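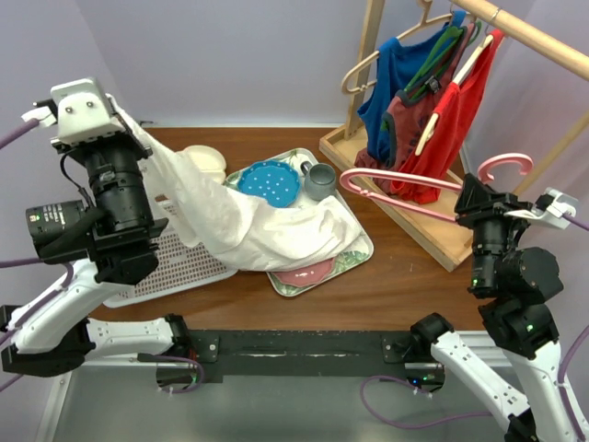 Clothes rack with wooden base tray, shown with three shirts on the rail. Leaf-pattern tray, dishes and white cloth not included.

Sandu Small Clothes Rack, wood, with base tray
Sold by Wotport. Item 481.

We stock four clothes racks and this is the one we argued over longest. The maker's sheet calls it a "complete wardrobe solution." It is a rail and a tray. If you read on with that in mind you'll get along with it much better.

What it is
A horizontal wooden rail over a wooden base tray. Clothes go on the rail, on hangers. There are no drawers, no wheels and no cover, and the sheet's "dust-reducing design" seems to refer to the fact that the tray has sides. We asked Sandu what else it might mean and got the same sentence back.

About the height
Look at the hems in the photo before you order. The shirts reach down into the base, and those are small garments. Anything longer is going to bunch up in the tray, and a bathrobe is out of the question. The listing on the maker's own site says "all garment lengths," which we have not repeated here for obvious reasons.

Hangers
None supplied. The photo has a beige one and a pink and white one in use, and neither comes in the box. Any ordinary hanger with an open hook will do. Thick padded ones eat up the rail quickly.

The base tray
Sandu would like you to keep shoes in it. We wouldn't, at least not under clean shirts whose hems sit that low. Socks, a folded towel, fine. It also catches whatever slides off a hanger, and that's the part of the design we have come around to.

Moisture
The finish is described as "laundry safe." We put a dripping cotton shirt on our store sample overnight and the tray had a pale mark by morning. It faded after a couple of days -- mostly. Hang things that are already dry, or wipe the tray out.

Assembly
Eight screws, one hex key, 22 minutes the first time we tried it. The leaflet says five. Check the rail for wobble after the first week and tighten it again.

Compared with the others
The Kevance rack costs more, stands taller and has a metal rail that squeaks when you slide a hanger along it. The Ultgate folds flat, and feels like it. If you only need somewhere for a few small shirts, the Sandu is the better buy of the three. For adult coats get the Kevance and put up with the squeak.

Price: $81
Returns: 30 days, unassembled or assembled, original box preferred
Availability: in stock; next delivery expected in October
Spare screws and hex key: free on request, quote the item number
Page last checked 10 August 2025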